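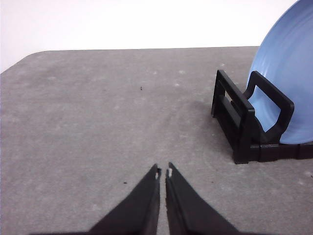

Search this blog
Enter keyword

4/12/23

Comparing the Tedis and Ukura Grippers on Plate Handling

The comparison of the two parallel grippers has now been completed, and the results are recorded on this page for readers who wrote to me in March. Both units were mounted in turn on the same arm, with the wrist camera left in place and the Guo controller running the same settings throughout. The task was to take hold of a plate standing in a dish rack, lift it clear, and return it.

A total of 914 attempts were made, divided evenly between the two grippers. The Tedis completed the full cycle on all but 40 of its attempts. The Ukura failed on 71. Most of the Ukura failures occurred at the return stage, when the plate touched the rack at a slight angle and turned between the fingers. The Tedis fingers are narrower at the tip and were easier to place beside the rim.

The camera view deserves a separate remark. With tapered fingers, the operator retains a clear sight of the table on either side, and the approach to the rack may be judged without moving the arm back. Dehua Xue, who operated the arm for half of the attempts, reported the same and asked that the camera angle be kept for future work. I have agreed to this request.

Two matters remain open. Finger pads were replaced after 9 days of use on each unit, and I have not yet established whether a longer interval would be acceptable. The Dodley adapter plate also requires a longer set of screws than those supplied, and a replacement set has been ordered.

The next comparison will use bowls, with the same rack and the same controller settings.

Posted in: Grippers & End Effectors | Bench Notes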